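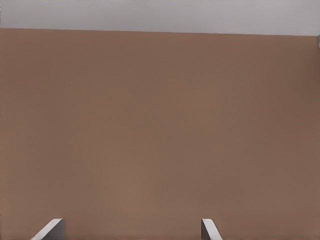 Been working on the wrist camera side of our simulator for most of the winter and I've got enough notes now to put them in one place. Mostly about planning and time-outs. Thread.

Background for anyone new: we write the control and planning code for a two-finger gripper on a small arm. The physical arm is at the Cerkstead site. I'm at home, so nearly everything I do happens in simulation first and gets run on the real thing later by Kacper Szczepańska.

The bug I was chasing: the planner would ask perception for a target, perception would say "none found", and the planner would ask again. Same pose, same view, same answer. It kept going until the episode timed out.

If you only look at success rates you'd never spot it. The episode is marked as a fail and lumped in with missed grasps and dropped parts. I found it by sorting failed runs by how far the wrist had travelled. A whole group of them had hardly moved.

A mostly plain brown view with the fingers open at the bottom is a perfectly valid input. The detector is right to return nothing for the middle of it. The fault was in what we did with that nothing.

There's also the matter of the right-hand border. You can see a thin slice of something grey up there, just under the line where the brown meets the paler band. I can't tell from that view what it is, and neither can the detector.

Our old filter threw away any detection touching the image border. Sensible for grasping, as you don't want to plan a grasp on a slice of an object. But it also threw away the only hint about which way to look.

So the filter now has two outputs. Full detections go to the grasp planner as before. Border detections go to a new list called hints, with a direction and a very low confidence. The grasp planner can't read that list at all.

When there are no full detections, the planner picks a hint and makes a small sideways move towards it, then asks again. If there are no hints either, it falls back to a fixed search pattern. Three empty answers in a row from the pattern and it stops and reports "no target", which is a separate result from "failed".

That last bit was Oľga Skála's suggestion and I argued against it for a while. I thought another result code would make a mess of the reports. She was right. Half my confusion came from one code covering five different problems.

Second thing: the fingertips. They're in view nearly all the time on this camera mount and an early version of the segmentation kept offering them as objects. Pale grey metal with bright edges against a flat background, so they were the strongest thing it had to go on.

We mask them out using the joint state. The software knows how wide the gripper is open, so it works out where each finger should appear and ignores those pixels. Works well as long as the joint reading and the image come from the same moment.

They didn't. The image was arriving later than the joint reading, so during a fast open or close the mask sat beside the finger and a bright strip leaked out. The detector then reported a long thin object that moved with the arm. You can guess what the planner did with that.

Fix was dull: keep a short buffer of joint readings and pick the one nearest to the image timestamp. I should have done it in August when the Drodley driver went in. I had a comment in the code saying so.

Third thing: plain surfaces. Our simulated worktop has no grain and no markings, just soft changes in shade. Visual tracking has very little to hold on to there. If you drop the arm's own position data and rely on the image, the estimate drifts.

I've seen people fix this by putting a busy texture on the table. We tried it and the numbers looked lovely. Then Kacper ran it at Cerkstead, where the bench is plain too, and they were no longer lovely. So the plain one stays as the default and the textured one is a separate test.

One check I'd recommend to anyone doing this: save the camera view at the moment the planner makes each decision, with the decision next to it. We only had video before, and matching it up with the log by hand took me over four hours for one bad run.

Still to do: the hint step is a fixed distance, which is too short from high up and too long from low down. It ought to scale with height – the data is already in the message, I just haven't used it.

Also the fallback search always starts to the left. No reason for it, that's how I typed it.

Oľga is reviewing the hints branch next week and I'll post the before and after numbers once it's merged. If you've handled partial detections some other way, reply here, I'd like to read about it.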